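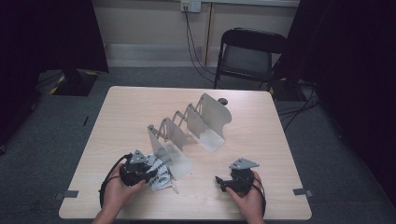
Wayne Dawber read the first draft of this file and said he still couldn't tell what we would be paying for, the grippers or the hours. Fair. I had the same trouble writing it, and I'm not convinced the quote was ever meant to make it clear.

Flutarness bench data: notes for the equipment plan
Last edited Thursday, May 5, 2022
Maintainer: Edvin Rustad

What this folder is

Recordings of tabletop work done by a person with a black gripper in each hand, plus the planning sheet that goes with them. One of the tasks uses the folding metal stand and a printed cloth. The recordings were made so we could decide whether to buy a second station in November. They were not made to train anything that ships, and I'd ask people to stop citing them as if they were.

What is in it

sessions/ - one folder per session, named by task
quotes/ - the Caldeira quote and the shorter one from Privari
plan.csv - line items, with a column for who asked for each
notes.txt - mine, unedited

What we are being asked to buy

Caldeira wants to sell us 2 stations as a bundle. The pitch is that hand-held grippers are cheap next to a full arm, so we should buy more of them and start sooner. Maybe. The grippers are the smallest part of the bill. Curtains, stands, tables, power, cabling and the person's time are all on our side of the line, and the quote has none of them. It does have a support plan, priced per year, that starts on the day of delivery whether or not the thing is set up.

Privari quoted the grippers alone with 9 weeks of lead time. Their sheet is one page and I trust it more for that, though In-ho Hong thinks they left out spare cables. He is probably right. The cables run from the grippers past the operator's hands, and I would budget for replacements on day one.

What the data can't tell you

Whether a policy trained on this would work on an arm. Tormod Boström keeps asking and the folder has no answer. There is no arm in the plan until Nillia signs off on floor space, and they haven't.

How fast an operator gets with practice. We have 7 sessions and the same person did all of them.

What shiny metal does to tracking. The stand has big flat panels that throw light back, and I picked it partly to be annoying. If a vendor's demo uses only matte blocks, ask them to bring something like this.

Open items in plan.csv

Row for tape is blank. We do use tape on the table edges, so put a number in.
Second table: same top as the first or don't bother comparing sessions.
Support plan: I have it at zero. Åsmund Lindqvist disagrees and has added a comment.
Operator hours: entered as a guess, marked as a guess. Please don't remove the mark.

Using the files

Inside the company only. If you copy a figure out of plan.csv, copy the comment next to it too. Corrections go to me - a changed cell with no name on it gets changed back.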